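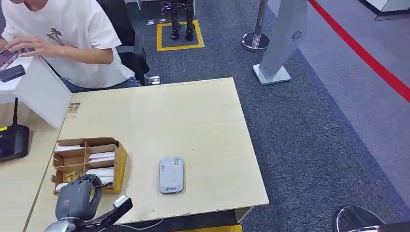

The cards started as a shoebox problem. "I had 2000 of them in shoeboxes," says the woman who runs the card desk at Naleo, a small postcard swap out of Fillton. "Couldn't find a thing."

Now it's trays with dividers. One big pale table, router off on the side desk, phones always out. She buys the trays flat from Dabbas and slots them together herself. Takes 2 minutes, she says, once you've done a few.

How many cards to a tray? "The seller says 100. I stop at 70. You want room to flick thru them."

Sorting is by place, then by sender. White backs facing you, mostly, altho she admits that's lazy. "Picture side out is prettier. Slower, too. I read the backs, thats where the good stuff is."

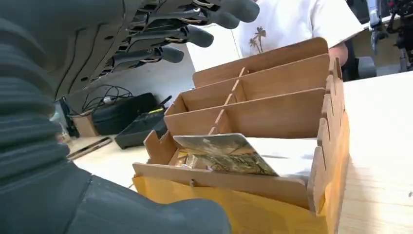 A picture card leaning in the front compartment, with a plain white one standing by it.

Landscapes go quickest in the swaps. Blank cards she keeps as markers and writes on later. Or doesn't.

Next up is the Koltelano batch, due in August. More trays on order. "And a bigger table. Maybe."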